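I have been trying to learn my grandmother's soup for most of March, and I'm finally ready to admit that I'd been making it too fast. She never wrote anything down, bless her. What I have is an index card in my aunt's handwriting that says "beans, greens, the good sausage, cook until right," and you can imagine how far that got me the first week!

So I asked Gervásio Assunção, who lives two doors down on Clulley Street and grew up eating something very close to it. He came over with a bag of kale from his garden and stood in my kitchen for an entire afternoon, mostly telling me to turn the heat down. I'd turn it down, and he'd look at it, and he'd tell me to turn it down again. (My stove has opinions of its own about what "low" means, but we managed.)

The other thing he got after me about was the beans. I'd been using canned, which he was very polite about, and he sent me off to Damasceno, the little grocery past the post office, for a pound of dried ones. You soak them overnight, and then you cook them by themselves with an onion and a bay leaf for a good long while before they meet anything else.
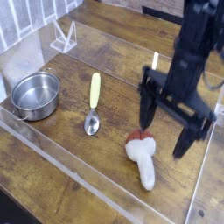

And don't throw out the bean water! I poured mine down the sink the first time and Gervásio actually put his hand over his heart. It goes back in with the potatoes, some 3 cups of it, and that's where all the body comes from. I used to add flour to thicken things up and I'm a little embarrassed about that now.

The kale goes in at the very end, sliced as thin as you have the patience for. My patience runs out about halfway through the bunch, so we get some fine ribbons and some big floppy pieces, and my kids eat around the floppy ones.

I'm making it again for my sister when she drives up from Tallus. She remembers more lemon than I do, so I'll put a few wedges on the table and let her decide.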